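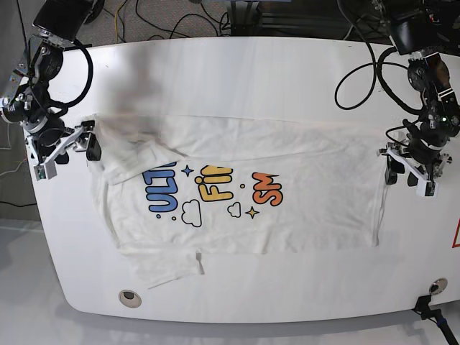

Tuesday, March 13, 2018

Shrinkage and skew on the Miltow jersey, second batch.

Carrying on from the last entry. The first batch of Miltow jersey came back with side seams that wandered toward the front after laundering, and I put it down to the knit being pulled off grain when we laid it out. I'm less sure of that now. The second batch was left to relax on the rack over the weekend, laid out with no tension, marked and cut the same way as before, and the skew is still there. Smaller, but there.

What was done

Cut squares from both ends of the roll and from the middle. Each square was marked with three pairs of points along the length and three across, using the 400 mm template. The fine laundry pen faded badly in batch one, so this time every mark got a single stitch of polyester thread through it as well. Slower, but you can find them afterwards without holding the cloth up to the window.

Half the squares went through the Tavares washer on the 50 degree cycle with ballast to bring the load up. The other half were soaked flat in the big tray, no agitation, same water temperature to start. Everything was dried flat on the mesh screens. Nothing went in the tumble dryer this round. I want the washing effect by itself before heat and tumbling get added back in.

Spinner was set to 1,000 for the washer load. Batch one was spun at whatever the previous user had left on the dial, and it wasn't written down. Please write it down.

Results so far

Lengthwise shrinkage is higher than across, as you'd expect from a single jersey. The soaked squares moved much less than the washed ones. The worst of the washed squares came from the outer end of the roll, the same as last time, so I'm going to stop treating that as bad luck. Either the outer wraps were rolled under more tension at the mill or they've been handled more since. Next roll, discard the first couple of metres and see if the difference goes away.

Skew was measured off the diagonals. All the washed squares lean the same way. The soaked ones lean that way too, only slightly. If it were our layout I'd expect some to go left and some right. All of them going one way points to the yarn twist, or to the number of feeders on the knitting machine. The spec sheet doesn't give either. I've emailed Miltow to ask for the twist direction and whether the yarn was steamed before knitting.

Note on the centre squares: one of them was marked upside down (my mistake), so its lean reads backwards in the table. I've corrected the sign and put an asterisk beside it. Don't correct it a second time.

Scale and weight

Weighed conditioned squares on the Ledex balance before washing and again after drying. The balance was drifting first thing in the morning and settled once it had been on for an hour. Readings from before that are crossed out in the log but still legible. The weight per square metre goes up after washing, which is just the shrinkage showing up another way, so I wouldn't report it as a separate finding.

Hems

Side job. Tried the two hem settings on leftover strips. The coverstitch with the differential feed turned up a notch gave a flat hem, and the strip kept its stretch. At the standard setting the hem waved. Thread was the grey Bineck, because the white has run out and the order is not in yet. Colour makes no difference to the test, but it does look odd against the cloth, so don't send those strips to anyone as samples.

Still to do

Repeat the washed set with the roll ends discarded.
Run a set at three and five cycles. One wash doesn't tell us much, and the skew may keep creeping.
Tumble dry set, low heat only to begin with.
Find out whether the template has changed. I checked it against the steel rule and it's fine lengthwise, but one corner is chipped and the notch there is hard to centre a pen in.
Order polyester thread in a dark colour for marking.

Dried squares are in the flat drawer, labelled by roll position, with tissue between them. Please don't stack anything on top – they still have to be remeasured after another night in the conditioning room. The wet notes are clipped behind this page and I'll copy them in properly once they've dried.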